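Ornorlow Kitchen Cell, support ticket 1049
Status: closed, with one follow-up
Subject: Arm parks over the sink and won't come down after the scene update
Opened: April 10, 2022

Hello all, and thank you in advance for your patience, because this is going to be a long one. I've been looking after the simulated kitchen cell for a while now and I thought I knew all its moods, but this one has had me going in circles since breakfast.

The short version is that we moved the cell over to the new Konivix scene package and the arm stopped finishing its reach into the sink. It starts up fine, it homes fine, it swings over the counter as nicely as you please, and then the controller reports "target not reachable" and everything stops. No crash, no red text in the console, just that one polite line in the log and an arm that sits there until I reset it.

Setup, for whoever picks this up: the controller is the Badawi build we've used all along, the layout is the sink-and-cabinet one, and the gripper marker is switched on so I can see where the controller believes the gripper is. I haven't touched the gains. I did touch the startup file, but only to point it at the new package, and I kept the old copy (I learned that lesson a long time ago and I'm not eager to learn it again).

What I tried first

Restarted the cell. Same thing. Restarted the whole machine, made a cup of tea, came back, same thing. Then I loaded the old scene package with the same controller and the arm went down into the basin without a murmur, so I felt pretty good about leaving the controller alone and looking at the package.

Next I ran the short reach test, which is 119 poses spread over the counter and the sink. With the old package every one of them passes. With the new one, the poses above the counter pass and the ones inside the basin fail, all with the same message. I ran it again with the loose objects hidden, thinking one of them might have a collision shape that was too big for it, and the result didn't change at all. That was a disappointment, I'll admit, as I had my heart set on it being the objects.

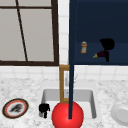

So with the objects ruled out I turned on the collision overlay, which I should probably have done an hour earlier. I always put it off because it makes everything so slow on my machine, and because the colors give me a headache. But there was the answer, or at least most of it. The sink had a flat lid on it. You couldn't see it in the normal view, but as far as the planner was concerned the countertop was one solid slab from end to end, with no opening for the basin.

I went and compared the two packages. In the old one the countertop collision shape is made of several pieces fitted around the sink. In the new one it had been swapped for a single box, I assume to save a bit of computing time, and whoever did it can't have been planning to reach into the sink very often. The planner was right to refuse, poor thing. It was being asked to push the gripper through solid stone.

Reply from Prandberg support desk

Thanks for such a thorough write-up, it saved us a lot of back and forth! We can confirm the single box on our side. It came in with the lighter collision set, and that set is turned on by default in the new package. You can go back to the detailed set without reinstalling anything:

1. Stop the cell and close the viewer.
2. Open the scene settings and find the collision section.
3. Change the set from "light" to "detailed" and save.
4. Clear the planner cache. Please don't skip this one, or the planner will go on using the old shapes.
5. Start the cell, home the arm, and run the reach test again.

If the basin poses still fail after that, send us the log from line 3627 on, where the planner lists the shapes it has loaded, and we'll go through it with you.

Update from me

Well, I skipped step 4. I didn't mean to, I got a phone call right in the middle of it and came back thinking I'd done it. The test failed exactly as before and I was halfway through writing a rather grumpy reply when I spotted the cache folder still sitting there with its old files in it. Cleared it, started again, and the basin poses went through.

Nearly all of them, anyway. Pose 108 still fails, and it's the one tucked up close behind the faucet. I moved the target a little toward the front of the sink and it passes, so I'm inclined to believe the detailed faucet shape is a touch wider than the old one. I can live with that. I've saved the changed pose in the test file and put a comment beside it so the next person doesn't wonder.

The detailed set does slow the planning down a little. It isn't enough to bother me, but if you're running a lot of cells side by side you may want to keep an eye on it.

Reply from Prandberg support desk

Glad to hear it! We've added a note on the cache to the upgrade page, as you're not the first to miss it. The faucet shape has been passed along to the scene team under its own ticket. A lighter countertop with a proper opening for the sink is planned for the October package, and you should be able to switch back to the light set then if you'd like the speed.

Closing this one. Please reopen it if the basin poses start failing again.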